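Workunton Hall, kitchen and side rooms
Opening checklist, April
Walked by: Nikola Ostrowski
Marks used: OK / NOT OK / DON'T BELIEVE IT

1. Front doors open fully, no wedge needed
OK. The left one sticks at first. It has been "being looked at" for as long as I have had a key.

2. Emergency exit, side passage
NOT OK. The push bar works. Folding chairs were stacked within arm's reach of it again. The sign saying not to stack chairs there was behind the chairs.

3. Fire extinguishers, tags current
DON'T BELIEVE IT. All the tags carry the same initials in the same pen, including the one in the locked closet. I asked Uteck who unlocked the closet for them and have not had an answer. Get the visit sheet before the next booking.

4. Drinking water and bottles
OK for now. Anything clear in a clear bottle needs a label if it stays in the building overnight. I was told everyone knows which is water and which is descaler. I would like to see everyone tested on that. 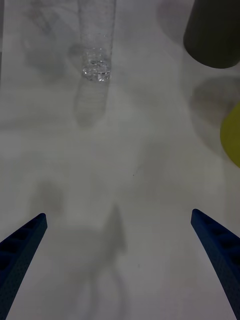 5. Hot water at hand sinks
NOT OK at the far sink. It read 86 F after running for 2 minutes. The near sink was fine. The Trurus heater panel shows a green light either way, so I have stopped counting the green light as evidence of anything.

6. Dish machine, final rinse
OK. 141 on the dial, and the strip agreed that the plates got hot enough to pass on this machine's setting. Strip taped to the back of this sheet. Please keep doing the strip. A dial is an opinion.

7. Work surfaces
Wiped down, according to the log. The log was filled in through Saturday before Saturday had happened, so I am marking this one DON'T BELIEVE IT and asking for times next to the initials from now on. Light-colored tops need a second pass under a good lamp. 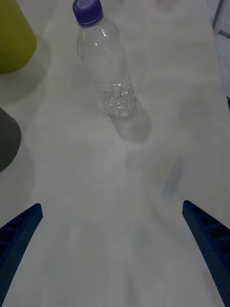 8. Emergency lights, 90 minute test
NOT DONE. The form says "tested, fine." Fine for how long? Somebody has to stay and watch them, and I doubt anybody did.

9. Step stool
OK. The new one from Dağdelen has all its feet. The old one is still in the pantry with tape on it. Throw it out.

10. First aid box
NOT OK. Plenty of slings, no adhesive bandages.

Recheck items 2, 3, 5, 7, 8 and 10. Hand the sheet back to me in person, unsigned. I'll sign it after I've looked.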